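How to fold a chunky knitted jumper
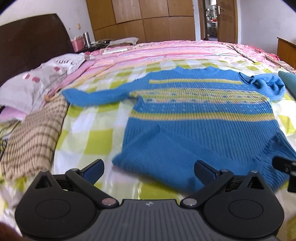

Blue ribbed jumper laid flat on the bed, hem nearest, one sleeve still to straighten.

Knitwear is better folded than hung. A heavy jumper on a hanger drops at the shoulders and you end up with two little points that are hard to get rid of. The method below suits any round-necked jumper and gives a block that will stand up in a drawer. A bed is the best place to do it as you need the full width of both arms.

Before you start

Check the jumper is fully dry, especially the cuffs and the hem, which hold water longest. Do up any buttons. If the wool has bobbled, go over it with a comb first.

Step 1
Lay the jumper face up with the hem towards you and the neck away from you. Pull both sleeves out to the sides. Uncurl the cuffs and flatten the corners of the hem with your palm. Don't tug the ribbing, just pat it.

Step 2
Turn the whole thing over so the front is against the bed.

Step 3
Fold one side in towards the middle, in a straight line from shoulder to hem. Lay the sleeve back down the length of the body. If the cuff pokes out past the hem, turn it up.

Step 4
Do the same with the other side. You should have a long strip 38 cm wide or less. On a striped jumper, check that the stripes meet level at the back. If they don't, one side is sitting higher and wants moving.

Step 5
Bring the hem up to the middle, then fold again to the neck. Turn it over.

For a shallow drawer, fold in thirds at step 5 and stand the block on its edge. Our Jirine drawer is 16 cm deep and very thick jumpers still have to lie flat in it.

Putting away for summer

Wash first, as moths go for worn wool. Use a cotton bag and leave some room in it. We refold ours in September when they come back out, along different lines so the creases don't set.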